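May 2019

Rain all morning, so I gave up on the garden and finally faced the business of the toys and odds and ends, which I have been walking past since we came back from Skerstead. Borghild had telephoned before breakfast to ask whether I still had anything small for the children when they come in August, and I said yes, of course, heaps, without the least idea where any of it was. So that was my day decided for me, and I can't say I minded. I put on the old green cardigan, made a pot of tea and carried it about with me from room to room until it was stone cold.

I do love a sorting day, even though I am terribly slow at it. Everything has to be picked up and thought about. I found 3 jigsaw puzzles in one box, all mixed together (Dinesh says he will separate them, and I believe he means it), and a tin of buttons, and the postcard from Pirnska that I was sure I had thrown out. I sat on the stairs and read that twice. Then there was a whole bag of doll clothes that my mother sewed, with those tiny hems of hers, and I had to stop a while over those too. They are going back in the cedar chest and not to anyone, August or no August.

By lunch I had got as far as the bits and pieces that belong nowhere in particular, and those are the hardest. A puzzle has a box, a doll has a shelf, but where does a person put a plastic dinosaur? I am fond of the green one, with that long tail, and I think small boys will be too.

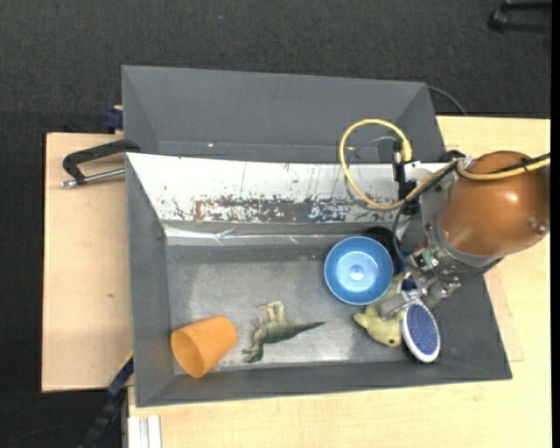 Dinesh came by at 2 with a loaf from Abernathy and wanted to know why I didn't just tip the lot into one big basket and be done with it. I told him that is how the jigsaws got the way they are. He laughed and ate most of the loaf himself, and then he was good enough to carry the heavy box up to the landing for me.

Still to do - the bath toys, the picture books, and the drawer in the hall that won't open. I must also write to Borghild and ask whether the little one is past the age of chewing things. My back aches and the kitchen table is covered, so supper was soup on my lap by the window, with the rain still coming down.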